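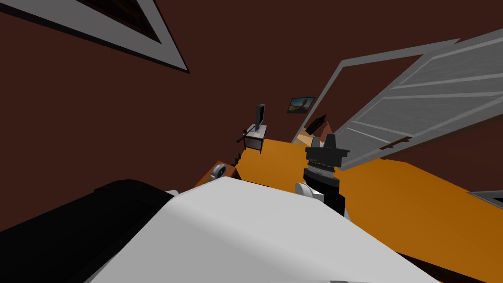
Maroon walls in a north-facing hall — too dark?

pongate44
Posted February 18, 2026
We get very little sun in the hall and my partner wants dark maroon on all the walls, with the doors left pale. The decorator in Jarkham quoted 924 for walls and ceiling. Has anyone lived with a colour like this?

Surdu
Had it for 3 years and still like it. A dark hall makes the rooms off it feel brighter. Go matt, as any sheen shows every bump in the plaster.

ganisitz_m
Disagree about matt. Ours marked wherever a coat or bag brushed past and it couldn't be wiped. I'd pay more for a washable eggshell.

Surdu
There are washable matts now. Eggshell on old walls looks awful.

ganisitz_m
Depends on the walls. Mine were skimmed first.

pongate44
Ours are old and lumpy, so probably a washable matt. Does the quote sound fair?

dripline
Ask if it includes a tinted undercoat. Ours didn't and we needed nearly 3 coats — the extra paint was on us.

pongate44
Will ask him tomorrow, thanks.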